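Monday, January 18, 2021 - by Eglė Kuusk

Winter Walk-Through Checklist, Skondanbridge Building

What a good round this was! Most of the list is green, and the stairwells look better than they have in years.

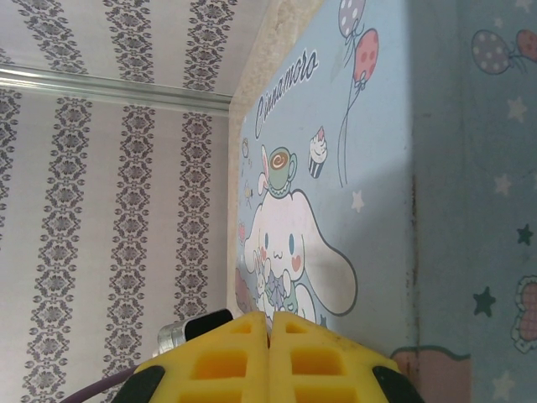

Lepik Building Safety Team

1. Fire extinguishers - OK. All 18 tagged and hung at the right height. The one by the loading door was blocked in the fall and is now wonderfully easy to reach.
2. Exit signs - OK, bright on both floors.
3. Extension cords - FIX. Two daisy-chained heaters in the front office. Valeriano Prieto has the wall outlet request.
4. Storage racks - OK. The 500 lb. labels are back on every shelf (thank you, Birutė!).
5. Noise by the compressor - 85 dB at the door. Earplug box refilled.

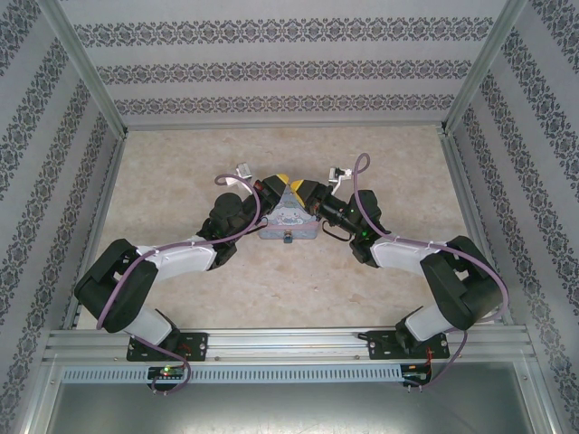 Two arms on their shared rail, purple cables zip-tied along the links.

6. Eyewash station - OK, ran clear. Sign the card weekly, please.
7. Ice melt - LOW. Side steps first, then the ramp - Chin-lung Lam is ordering more.

Open items go back to Begoñe Aranda by the end of January.

Last updated by E. Kuusk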